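Water Use in a Student Residence: Final Project Report
November 2020

1. Background

Our group chose to look at how much water is used in Lis House, a student residence with 298 beds. The building has one main meter in the basement and a second meter on the laundry line. The university pays a flat rate to the supplier, Watico, so residents never see a bill and most of them have no idea what they use. We wanted to find out how use changes over a normal day and whether small repairs would make a difference.

An earlier group did a similar project in Irum House in January, but they only had monthly readings. Their report says that the numbers were too coarse to separate showers from leaks. We took that as our starting point.

2. Method

We read both meters by hand every hour from 6 a.m. to midnight for 8 days. At night we took one reading at midnight and one at 6 a.m. Readings were written on paper sheets and typed into a shared spreadsheet the same evening. Two readings were missed on the third day and we filled them in by taking the midpoint of the readings before and after.

We also put a short survey under every door. It asked about shower length, how often people do laundry, and whether any faucet or toilet in the room was leaking.

Small parts such as washers, aerators and thread tape were bought with the project budget and sorted by size before we began the repairs. The old parts we took out were labeled by floor. 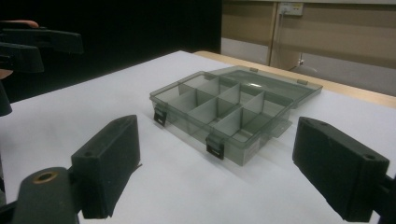 For the repairs we picked the second and third floors and left the other floors alone so we could compare. Work on a room was only done after the resident agreed. We replaced worn washers in the sinks and fitted Walon aerators on the bathroom faucets. Toilets were checked with food coloring in the tank. If color showed up in the bowl without flushing, we reported it to the maintenance office and did not try to fix it ourselves.

3. Results

Use was highest between 7 and 9 in the morning, with a smaller peak after 10 p.m. Laundry was spread more evenly than we expected.

The most useful number was the night reading. Between midnight and 6 a.m. the main meter moved by 965 liters on the first night, when very few people should have been using water. Some of that is normal toilet use, but the survey answers pointed to leaks as well. After the repairs the night figure was lower on every night we measured. We can't say how much of the drop came from our work, as maintenance fixed a valve on the ground floor in the same week.

4. Problems

The main meter covers the whole building, so our plan to compare floors did not work out. We should have checked this before choosing the floors. The survey was also too long, and several people skipped the second page.

5. Next steps

A future group should ask for a logger on the main meter and start with the night readings. It would also help to run the survey online and to agree on dates with the maintenance office, so that two sets of repairs do not overlap.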